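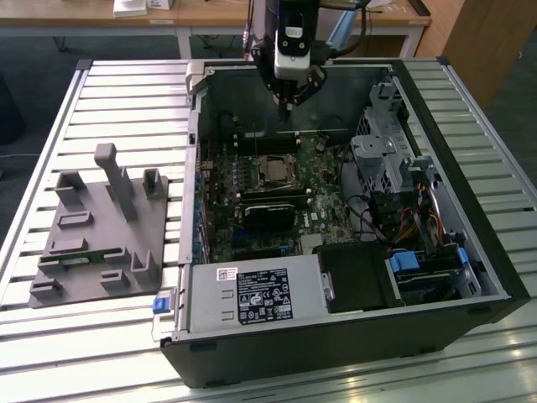 The gripper over an open desktop tower at our Drurunham workshop, with the gray fixture plate alongside.

About Putero

We started Putero with one old computer, one arm and a stubborn idea that the people who know a job best should be the ones to teach it. Our teachers have spent years taking computers apart and putting them back together, and they know plenty that has never made it into a manual, like how hard you can lean on a clip before it complains. They guide the arm by hand or drive it from a desk across the room, and every try is saved, the clumsy ones too (we're fond of those!).

There are 22 of us now, and between us we have recorded 1,810 demonstrations on desktop towers alone. New teachers usually begin with memory modules and move on to drives and cables when they feel ready, and we never hurry anyone, since a rushed lesson tends to make for a jumpy robot.

Ornard, our first project, is all about repair work. Thái, which we began in December, looks at sorting used parts so more of them get a second life. If you fix things for a living and would like to try your hand at the controls, come by and see us. The coffee is on by 8 a.m.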